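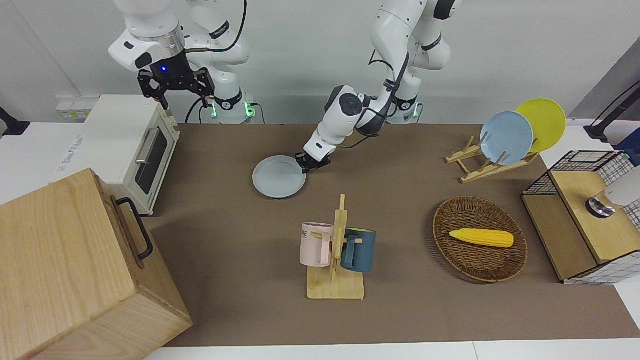 Stitching a 360 photo is the part of the hobby that separates people who own a 360 camera from people who have a drawer with a 360 camera in it. Each lens records a bit more than half the world, the software lays one half over the other, and wherever the two disagree you get a seam. Far-off things forgive a great deal. Close ones don't, and a plate held up by its rim, with a pale gray wall behind it, is about as unforgiving as a subject gets, what with one smooth curve against a background that hides nothing. Put a seam through that and you have two plates, neither of them round.

What follows works with any two-lens camera that lets you save unstitched files. I use the Zernora desktop program, so the menu names are Zernora's. Yours will call the same things something worse.

Before you shoot

Find the seam. It runs along the thin sides of the camera, where the body sits between the two lenses. Turn the camera so that one lens faces whatever you care about and the thin side faces whatever you don't. This fixes most stitching problems and costs nothing, so naturally I did it last, after buying a new tripod.

Keep important things at least an arm's length away. Closer than that, the two lenses see such different views that no slider will talk them into agreeing.

Lock the exposure and the white balance. On auto, each lens may make up its own mind, and you end up with a room that is afternoon on one side and a dentist's office on the other.

Save the unstitched file

In the camera menu, look under Output and choose Dual Fisheye. The preview on your phone will now look like two soap bubbles. Leave it alone.

Stitching on the computer

1. Open the file and turn off Auto Stitch. The checkbox is under Preferences, then Import, then a second tab also called Import.

2. Load the lens profile for your camera. If you skip this, everything below is guesswork.

3. Zoom in to 800 percent on the seam and pick one hard edge that crosses it. Door frames are good. Carpets are useless.

4. Move the Distance slider until that edge lines up. Go slowly. Mine usually lands near the low end indoors and all the way to the right outdoors.

5. Check a second edge on the opposite seam. If the first is fixed and the second has wandered off, split the difference, or decide which one people will look at.

6. Set Blend Width. Narrow keeps detail and shows color shifts. Wide hides color shifts and gives you ghosts. I start at narrow and widen until I stop wincing.

7. Export at full size. Over 1,000 of my early photos went out at the preview size, and I'd like them back.

If it still looks wrong

A step in the horizon on both sides is a leveling problem, so fix the tilt first and redo step 4. A soft smear in one place is generally a fingerprint on a lens. Hülya Bilgin, who taught me most of this, makes people clean both lenses before she'll open their files, and she has been right every time but one. That one was jam.

Save your settings as a preset once you have a result you like, and name it after the room. Mine is called "376", and I have no idea what I meant by that.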